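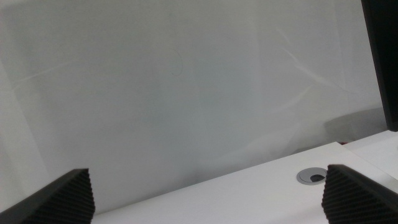

Figure 3. Wrist view at the packing desk, with both fingers of the gripper in view over the white tabletop and the gray sheet behind.

4.2 What the packers do now

I spent most of September at the Stallby site, sitting near the desks and getting in everybody's way. Before Flernness went in, a packer handled an order from start to finish. Now the arm does the picking and the person does the rest, and the rest is a funny mix of jobs: checking labels, clearing jams, and watching a screen that shows a view like Figure 3.

The log has 1,149 stops for the month. Most were cleared in under 90 seconds, so on paper they hardly matter. The packers saw it differently! Saron Berhe, who had worked the late shift for years, told me she used to get into a rhythm and now she can't, "I'm always waiting to be called." I heard versions of that from both shifts (the early crew put it less politely).

Creases in the sheet came up a lot too. Two packers thought they confused the camera and liked to smooth them out before starting. I couldn't find any link in the log, but I wouldn't rule it out – we only tagged stops by type, using the Woldegiorgis codes, and those have no entry for the backdrop.

Breaks changed as well. The old 30 minutes were taken together, and under the new plan they're staggered so one person is always near the arm. Several people brought this up before I'd asked them anything about robots.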